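5.3 Recording demonstrations: tape and basket task

This section covers collection of teleoperated episodes on the Lultach two-arm bench using the Umby recorder. It assumes that both arms have been homed and that the chest-height camera has been registered as described in 5.1. Operators who have not completed the leader-arm practice session should not record to the shared dataset.

5.3.1 Preparing the bench

1. Place the wire basket at the centre of the bench, long rails parallel to the wall.

2. Lay the cardboard sheet flat to the right of the basket. A crease is acceptable. Replace the sheet if a corner lifts enough to catch a finger of the right gripper.

3. Place the roll of tape in the basket, lying flat on the rod floor. Vary its position between episodes. The policy overfits quickly to a single starting position, and a batch recorded from one spot will be rejected at review.

4. Leave background items where they are for the length of a batch. If an item is moved, close the batch and open a new one.

5. Bring both arms to the ready pose, one gripper on each side of the basket with the fingers directed inward. 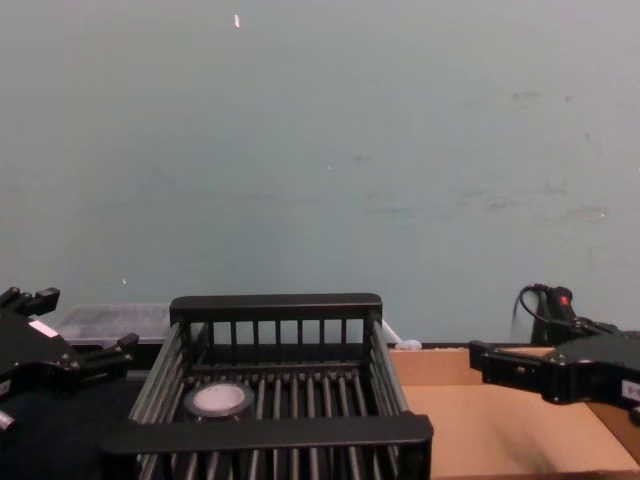
6. In Umby, open Session > New and select the task template "basket_tape". Enter your operator code and the bench number. Do not type a free-text task name; the Plarkley training scripts match on the template string and will skip anything else without a warning.

7. Check the live view. The full near rail of the basket must be in view, along with the fingers of both grippers. If the near rail is missing, tilt the camera down and repeat the registration check.

CAUTION: Keep hands and sleeves outside the arm envelope whenever torque is enabled. Press Hold before reaching in to reposition the tape or the basket.

5.3.2 Recording an episode

1. Press the left pedal to start. Wait for the tone before moving either leader arm. Motion ahead of the tone is not logged, and the episode will begin with a jump in joint position.

2. Carry out the task at a steady pace. Avoid long pauses above the basket.

3. If a grasp fails, you may retry up to 3 times within the same episode. Recovery motion is useful training data and should be kept. After the third failed attempt, press the right pedal to discard.

4. Return both arms to the ready pose and press the left pedal to stop.

5. Label the episode Success, Recovered or Fail. Do not leave the label blank. 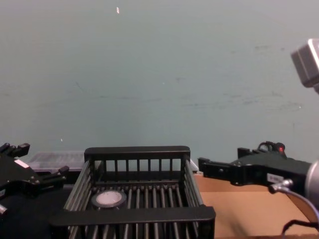

Figure 5-4. Tape in the basket, with a gripper to either side.

NOTE: The wire floor produces a repeating pattern of dark gaps that can confuse the depth estimate. If the overlay shows the tape below the floor plane, record anyway and tick Depth Suspect. Colour frames from these episodes are still used.

5.3.3 Batch size and storage

A full dataset for this task is 1000 accepted episodes. The February release contained 314, enough to train a baseline but too few to cover the rear corners of the basket. Priority should go to those positions until the coverage map in Umby turns green.

Close each batch before leaving the bench. Files are written to the local drive first and copied to the Tawfik server when the batch is closed. An open batch is not copied. Allow 6 minutes for the transfer and do not power down the recorder while the progress bar is showing.

If the transfer stalls, note the batch number and contact Reda Chraibi. Do not rename the folder or copy it by hand, as the checksum file will no longer match.

5.3.4 Rejected episodes

Error E-12, dropped frames: close other programs on the recorder and re-record.

Error E-15, pose mismatch at start: repeat step 5 of 5.3.1.

Error E-21, label missing: open the batch in Review mode and add the label. Re-recording is not required.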